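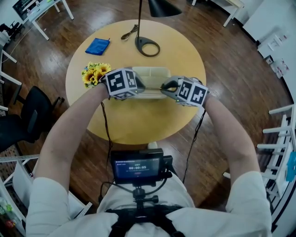
Home Cellar kit Manuals Downloads Contact

Section 9. Setting up the Baxter wine cooler

Read before you plug in. Applies to the Riverau and Brullero cabinets, same steps for both.

1. Stand the cabinet upright overnight before switching on. Longer if it came on its side.

2. Level it. Turn the front feet by hand, check with a spirit level front to back then side to side. Door should swing shut on its own from halfway.

3. Leave a gap at the back and both sides. Hand's width is fine. Not next to an oven, not in direct sun.

CAUTION: Do not use an extension lead. Wall socket only.

4. Plug in, press and hold the power key till the display lights. Empty for now, no bottles yet.

5. Set the two zones. Upper for whites and sparkling, lower for reds. Hold ZONE for 2 seconds to swap between them. Display flashes while your setting, then stops.
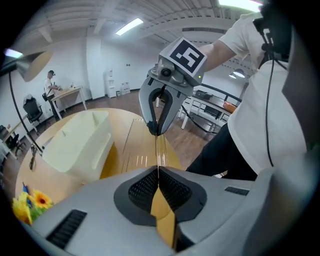

6. Load the shelves. Heaviest bottles at the bottom. Labels up, necks to the front, alternate if you've got wide Burgundy shapes. Don't force the top shelf, it only takes standard bottles.

Note: temperature will climb after loading. Normal. Leave the door shut and check again next day.

7. Fit the charcoal filter (in the bag with the keys). Twist clockwise untill it clicks. Change every September or whenever it starts to smell musty.

CAUTION: No food in the cabinet. Cheese especially, the smell gets in the corks.

If the display shows E2, door seal. Wipe it, shut it, wait. Still there, ring Warneck with the serial number off the inside left wall.

Sheet revised 07/10/2022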